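Rarkholm Reports Result on Cloth Handling Learned from Hand-Held Gripper Recordings

Method separates grasp timing from hand path; household recordings replace most lab demonstrations

DELLGATE, December — Rarkholm, a developer of manipulation software, today released results from a study on training robot arms to pick up, carry and lay down cloth using recordings made by people with a hand-held gripper. The method, named Prirkar, was tested on a fixed arm in the company's Dellgate laboratory.

Prirkar trains two models on the same recordings. The first predicts the path of the gripper over the next short interval. The second predicts only when the fingers should close or open. Earlier versions used one model for both tasks and tended to release cloth before the hand had stopped moving.

In tests on household textiles, the two-model version completed 39 of 50 trials. The single-model version, trained on the same data, completed 30 of 50. A trial counted as complete when the cloth was lifted, moved and laid inside a marked area without a second grasp.

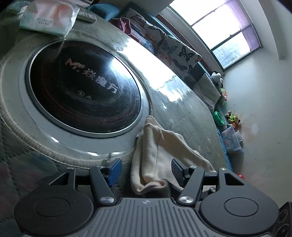 Cloth is a difficult material for learned control because its shape changes with each contact. The outline seen by the camera at one moment is a poor guide to the outline at the next, and most published grasp planners assume a rigid object. A cream-colored cloth held bunched between the two fingers, as over the round induction cooktop, presents folds that hide much of its own edge, and window glare on the black glass plate adds bright areas that carry no information about the cloth. Prirkar does not try to rebuild the full shape of the textile. It tracks the region next to the finger pads and ignores the rest of the fabric until release.

"The timing model is small and could be retrained in nine hours on one machine," said Deolinda Cardoso, lead author of the study. "Most of the gain came from there. The path model changed very little between versions."

Failures fell into two groups: grasps that caught two layers of cloth, and releases in which the fabric stayed on one finger. Work on the second group continues under Ditte Bisgaard, who heads testing at Dellgate.

A technical report, with trial logs and training settings, is available from Rarkholm on request. The Dubey gripper mount used in the tests is not part of the release.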